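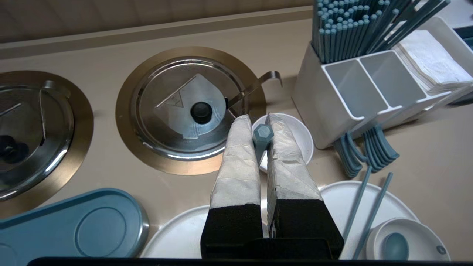 Photo: Coltison Community Meals

Drinau Street Lunch Counter
Progress report to the Ndlovu Fund
Dec 12, 2019

Period covered

This report covers the second stage of the grant, from the fit-out of the serving counter to the end of November. The first stage (plumbing, wiring and the council inspection) was covered in our last report and is closed.

Serving counter

The counter is in and in use. The soup wells are set into the countertop, each with a bronze-coloured ring and its own metal lid with a dark knob. We had budgeted for a bench-top warmer and changed to built-in wells after the quote from Feltow came in lower than expected. The change was approved by email and did not alter the total.

Cutlery and napkins now stand on the counter in a white caddy with compartments. Chopsticks go upright at the back, spoons hang by their handles at the front, and paper napkins have their own slot. In the old room people had to come back to the hatch to ask for a spoon, and this held up the line at the busiest part of lunch. The chopsticks and spoons are the same teal-blue, which helps when sorting them from the kitchen's own utensils after washing.

Lids remain a small problem. Diners put them down on the countertop while they serve themselves, and the drips have to be wiped up through the whole sitting. We have asked Feltow for a price on hinged lids.

Meals served

We served 2230 lunches in the period. The busiest sitting was 52 people, which is close to the most the room can take with the present tables. Service ran on 21 days. We lost two days to a fault in the hot water unit, repaired under warranty.

Tables and trays

The tables have a smooth beige top and were chosen to match the counter. They wipe down easily and so far are not marking. White trays and teal-blue trays are both in use. We had meant to keep to one colour, but the supplier could not fill the whole order and we took what was available. It makes no difference to service.
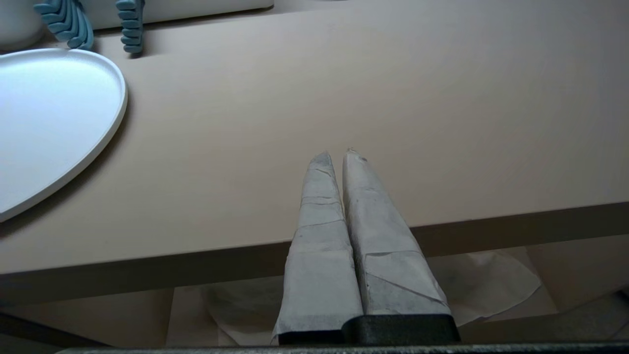 Clearing is done by the diners in most cases. Trays left behind are collected at the end of the sitting, and the tables are wiped then and once more before the room is locked. This takes longer than we allowed for in the roster, and from next month the closing shift will start fifteen minutes earlier.

Spending

All counter and table costs have been paid. There is $700 left in the equipment line. With your agreement we would like to put it towards the hinged lids and a second cutlery caddy, so that one can be washed while the other is out.

Next period

Confirm the price of the lids with Feltow.
Finish the written cleaning routine for the wells.
Replace the temporary menu board.
Send the acquittal for this stage with receipts attached.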